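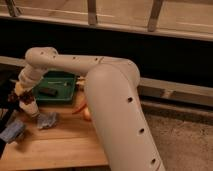
Green tray and gray cloth on the worktable, July.

To: Geetha Acharya, Eltura
From: Panya Kamolrat, Warkance Kitchen Skills

July was a great month for the table-clearing unit! We ran 13 sessions and the new wooden-top table is getting used from morning until late afternoon. Of the 2,832 set aside for small kitchenware, we have spent 95 on trays, bowls and brushes, and Surachet is still comparing prices on a second set.
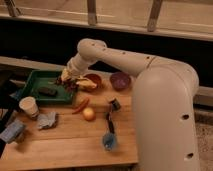
Sorting is the part I'm happiest with. We now start from a properly mixed table, food and washing-up things together, and the mix can be as odd as we like (a red chili pepper, a dish brush with a blue bristle head and a paper cup all within reach of each other). Bowls stay toward the back, and the green tray keeps its place on the left.

The written guide is at 40 pages and Sombat has the draft. Still to do in August: the chapter on drying and putting away, plus labels for the shelves.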